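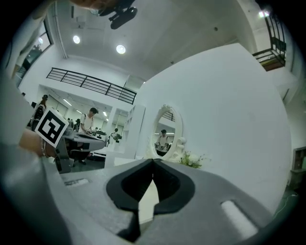 Call for Participants: Room Setup and Equipment Sorting

Monar is seeking participants for practical sessions in its white-walled workroom on the Flutberg site. Participants will sort equipment at shared tables, place items on open shelving, and return the room to order at the end of each session.

Sessions begin at 8 a.m. and last five hours, with a break. Each group has up to 11 members. The next round opens in March.

Applicants must be at least 18 years of age and able to stand and lift light items. Prior experience is not required. Bags may be kept in the room.

To apply, send a short letter stating your availability to Ademir Bezerra, Room 741. Questions regarding access or scheduling should be directed to Cleiton Sampaio at the same office. Selected applicants will be notified in writing.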